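The Grovau school district will serve soup at lunch in all nine of its buildings beginning next fall, following a trial with 429 students. Nutrition director Priya Hutchins described the change as a return to older practice. "Our kitchens were built for cooking," she said.

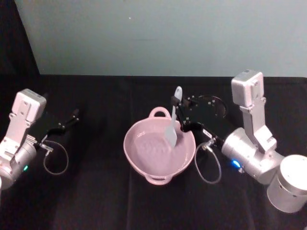
By Zofia Wasilewska | District News | 16 Apr 2023

Hutchins, who joined the district 21 years ago, said the trial kitchens offered two soups a day, lentil and chicken — the lentil was chosen more often. "I had expected the reverse," she said.

Asked about cost, she declined to give a figure before the April budget meeting.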